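Progress report to the Ahonen Fund: the Estden sleeping room and textile store
November
By Maëlys Ferrand, for the house team
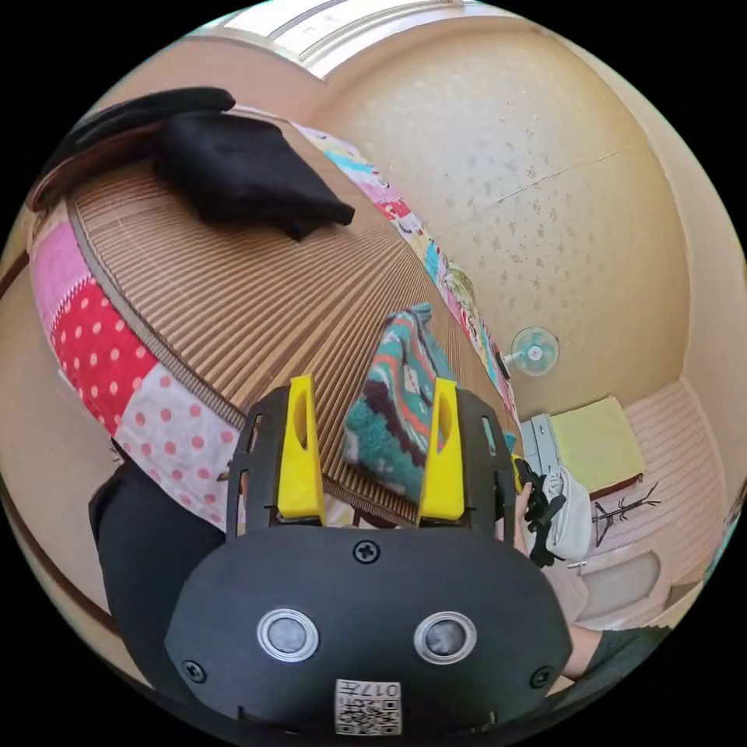

The woven mat with its patchwork edging, and one of the knitted or woven pieces laid out in the middle.

Dear Rosine Perrin and everyone at the fund,

Thank you for your patience in waiting for this second report, which I had hoped to send you before the clocks changed. The autumn rather ran away with us, what with the roof and then the colds that went round the whole house, but there is a good deal to tell you and most of it is cheerful.

You will remember that the grant was to help us bring the upstairs room at Estden back into use as a place where visiting families can sleep, and to sort out the bedding and textiles that had been piling up since the old store was closed. When Thibault Sabatier first opened the cupboards for us in the spring we had bags on top of bags, and quite a few of us went home that evening feeling we had bitten off too much. I am glad to say the room now feels like a room again.

The mat

I know from your last letter that you were curious about the big mat, so I shall start there. The middle is a ribbed tan weave, very fine, and it is the patchwork border that visitors always remark on. Down one side it is pink, red and white with polka dots, and along another there is a brighter strip with pink, turquoise and yellow in it. Josiane Lebrun did the mending on this over the summer, a little each evening, and she was very firm with us that the old pieces should be kept wherever they would still hold a stitch. Where the backing had gone thin she put in new cotton underneath and left the top alone. I had wondered whether it might be simpler to take the whole border off and start again, and I am so pleased she talked me out of it!

The mending thread and backing cloth came to 497 euros in all. That is a little over what we had put down in the budget, and the difference was met from our own funds, so there is no change to what we are asking of you.

The knitted and woven pieces

Sorting these has been the slow part. Each piece has to be unfolded, looked over on both sides, aired, and then given a line in the book before it can be folded and put away. The teal, coral, white and dark maroon one on the mat is a favourite of mine and I had forgotten we owned it. It has gone into the book under "patterned, for use", meaning that it can go out on a bed in cold weather and need not be kept wrapped up.

We agreed early on to have only two groups, things for use and things for keeping. Gaspard Carré had drawn up a much longer list with headings for age and place and type of stitch, and it was a lovely piece of work, but when we tried it on the first bag we spent the whole morning arguing over one shawl. His list is safe in the drawer and may well come in handy when there is more time. For now the two groups are doing very nicely, and a new helper can pick up the method in 15 minutes or so over a cup of tea.

We work on the mat itself when we can, as it gives us far more room than any table in the house. Cloth bags have been much better for storage than the plastic ones we began with, which made everything smell stale by the end of a warm week. The plastic ones have all gone now.

The room

The walls have kept their cream speckled finish. We did think of painting over it, and had got as far as choosing a colour, but it cleaned up well with warm water and a soft brush and the money has been held back for the floor by the door. The little wall fan stays up too. Our summer families were very grateful for it, and it is a great deal quieter since Thibault took it down and oiled it.

There is a low, light-coloured storage unit in the room, and the small black stand has stayed close by it. I would still like something with a proper lid for the wool, and Jukora have sent us a price for a chest which seems fair to me. I shall send it on to you separately so that it does not get lost in all this.

What has not gone so well

The damp patch on the landing came back in the October rain. It has not reached the sleeping room, but we have stopped keeping anything on the landing shelves until the roofer has been again. This has put us behind with the last of the sorting, and I think it only fair to say that up to five bags may still be waiting when the grant period ends. We also lost some time in September when the lighting work was put off. The fittings from Erico came later than promised and the electrician had by then gone on to another job, but he has been back since and the work is finished.

What comes next

Over the winter we mean to finish the book, air the bags that are left, and make up the beds with the heavier covers. Josiane would like to hold a mending morning in the new year for anyone in the village who cares to bring something along, and several people have already asked her for the date. If you were able to come and see the room for yourselves that would be a fine time to do it, and there is always soup.

I have put the receipts in with the paper copy of this letter. Do please ring if any of them are hard to read - the one for the backing cloth got rather creased in my bag.

With our warmest thanks, as ever,
Maëlys Ferrand

Contact the house team | © Estden House | Back to top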